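June
Kam-wah Chung and Sandro Valentini

3. Dietary fiber and fullness after breakfast

Fiber was recorded separately from total carbohydrate, as the two behave differently in digestion. Adults in Brullasbridge and Grornau ate the same oat breakfast for 11 weeks – first with added barley bran, then without it. Hunger was rated on a scale from zero to 9 before lunch.
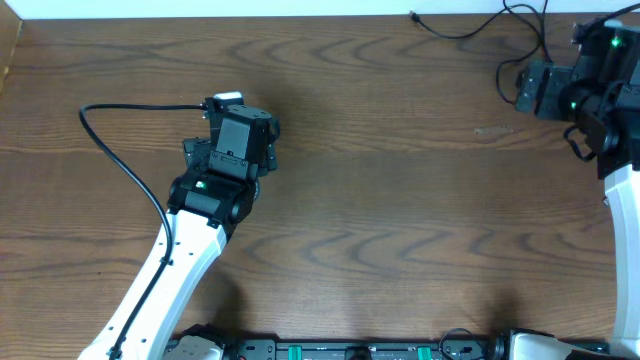

Figure 1. Wooden table with a robot arm at the left.

The ratings were lower in the bran period at both sites, and the difference was larger in Grornau. We think that the usual diet there, which contains less whole grain, can explain a part of this. Coffee was allowed, but milk was limited to 2 spoons. Fung, our supplier of the bran, had no role in the analysis. 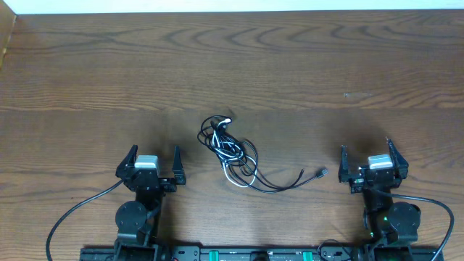

Photo: S. Valentini

Participants who skipped the evening meal were kept in the main analysis. When we removed them, the result became weaker but its direction stayed the same. A total of 1694 breakfast entries were complete and could be used. The entries were made in the Irkance food diary, where the portion size is given in grams.
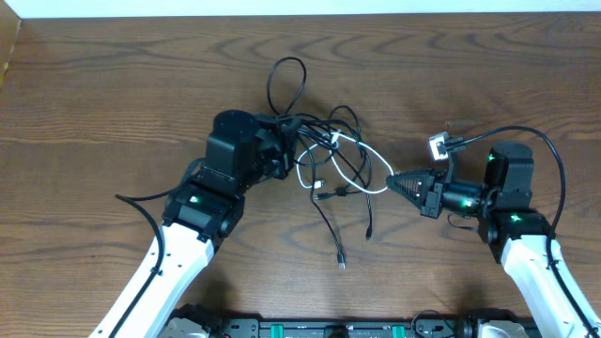

3.1 Limits of the hunger ratings

A rating is a personal judgment, and the same number may mean different things for two people. For this reason we compared each person only with himself or herself.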